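How do you teach a robot to tidy up?

Imagine that your little brother has never put a toy in a box. You could explain it with many words. But it is easier to take the toy in your own hands and show him. Robots can learn in this way too.

In the robot club at Mthembu School, the children are 12 to 15 years old. Their project is called Budura. They want a robot that can pick up toys and put them into a bin. Every pupil holds one gripper in each hand. A gripper is a robot's hand – it has fingers that open and close.
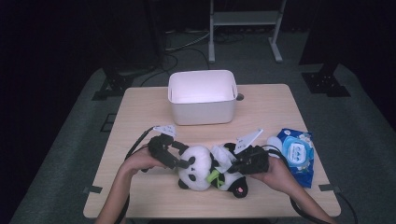
One try is called a demonstration. The club has made 815 of them, and before June they want to have 1,796. Why so many? A toy never lies in the same way two times, and the computer must learn from all of these small differences.

"Soft toys are difficult for the beginners," says Charmaine Maluleke, the teacher of the club. "They squeeze too hard, or they pull with one hand only. Both hands must work together, and slowly."

Try it at home! Take two kitchen tongs and lift a soft toy into a box. Ask a friend to watch which hand moves first.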